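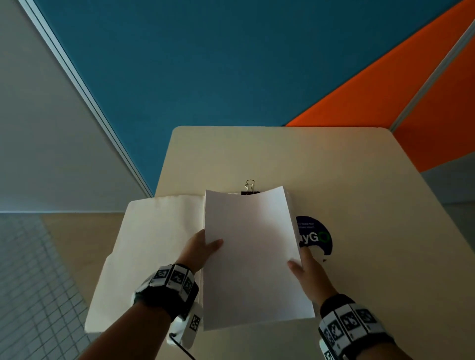
## May, after supper

Pages day for the arm, at long last. Chaminda wants the whole Ryu build on paper before we touch the shoulder joint again, and I grumbled, but he's right - I'd quite forgotten how we wired the elbow, and it was only me who wired it! So it was squaring up sheets, folder open on the table, and a good deal of muttering.
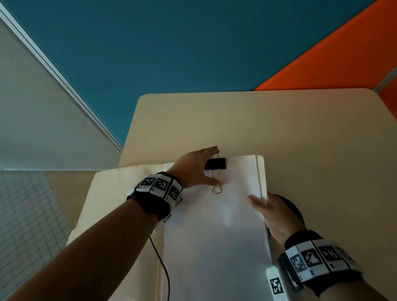 *Left hand on the binder clip, papers on the open folder.*

Ye-ji rang at 4 to ask after the gearbox from Brarkholm. Still no sign of it, bless her for asking. Must find the 11 mm spanner.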